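Mesby drawer cell: setup and care notes

README, last gone over October 2026

Welcome, and thank you for taking on a shift with the Mesby cell! These notes cover how the cell is put together in the morning, what we look after as the days go by, and what to do when the gripper starts misbehaving (it will, sooner or later, and it's usually something small). The recordings that come out of the cell go into the Tukcombe tidying set, and there is a short section on those near the end, but most of this file is for the person standing next to the arm with a rag and a hex key.

What the cell is

One arm, one two-finger gripper with soft pads, one head camera, and one piece of furniture at a time. In this release the furniture is the gray nightstand with the single drawer. The job we set most often is to put things from the top into the drawer and push the drawer shut, and nearly all of the care described below comes down to making the start of that job the same every time.

Morning setup

Bring the arm up with the gripper clear of the furniture, and leave it alone for 5 minutes before you ask it to do anything. I like to use that time to wipe the finger pads with a damp cloth, going gently along the inner faces where dust likes to settle. Don't use alcohol on them. We did that all through August and the pads went shiny and stopped holding on to metal, and it took us far too long to work out why.

Next comes the furniture. Set the nightstand square to the cabinets behind it and pull the drawer out all the way by its knob, then put the bowl and the can side by side toward the back of the top. Send the arm to its waiting pose, with the fingers open and pointing at the floor, to the right of the drawer. Have a look from the head camera before you start the first run.

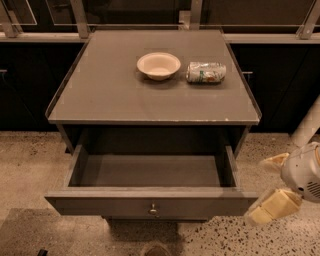
Agnes Semple: I'd add a line about the drawer runners. At Beddoe we chased a gripper fault for the best part of a week and swapped two sets of pads, and the whole time it was a runner that needed cleaning. Pull the drawer by hand first, and if it drags for you it will drag for the arm.

I've put Agnes's line in as a step of its own, because she's quite right and I wish I'd had it sooner. So, before the first run of the day: open and close the drawer by hand 3 times. If it catches, take it out, brush the runners, wipe them dry and try again. No oil, please. Oil finds its way onto the knob and from there onto the pads, and then you have a second problem on top of the first.

Looking after the gripper

The pads are a wearing part. We change them every 800 cycles or when one of them shows a tear, whichever comes sooner. The counter is on the cell's status page and you reset it yourself after a change (I forget this about as often as I remember it, so do check the log if the number looks odd). To change a pad:

Park the arm and switch off gripper power.
Slide the old pad off toward the tip. If it's stubborn, warm it in your hand for a moment.
Wipe the finger underneath and let it dry.
Push the new pad on until it seats, then tug it.
Power up, open and close the fingers, and run the grip check.

The grip check wants both fingers meeting evenly. If one arrives ahead of the other, run the zeroing routine and check again. If it still isn't even after 2 tries, stop there and write to the Dernport bench, who keep the spare gripper and are very kind about sending it over.

Keep an eye on the slots in the gripper housing as well. Fluff collects in there, and a soft dry brush clears it nicely. Please don't use the air can, as it only drives the fluff further in.

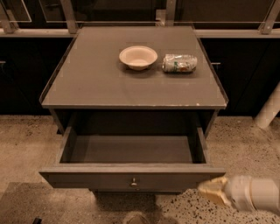
The waiting pose is the setting that drifts most in our cell, and it drifts slowly enough that you can miss it for days. I check it by eye against the furniture at the start of each session and once more after lunch. You want the fingers just past the right end of the drawer front and above the floor, as they are in the view here, so that the arm can come up and over without brushing the corner of the panel. When the fingers have crept inward from that spot, re-teach the pose from the pendant and save it under the same name, or the run script will cheerfully go on using the old one.

About the recordings

Each run is saved as one folder with the head camera video, the joint log and a notes file. Please write in the notes file even when all went well. "Fine" is a perfectly good note. If you changed pads, re-taught a pose or cleaned the runners, say so there, with the run it happened before, so that people using the Tukcombe set can tell which runs share a setup.

Known troubles

Drawer stops short of closed: check the runners first, then the waiting pose.
Can slips out of the grip: pads dirty or worn. Wipe, then change.
Camera view tilted: the neck bolt has worked loose. Snug it up and redo the camera calibration before recording.

Corrections and additions are always welcome, and the Mesby inbox is the best place to send them.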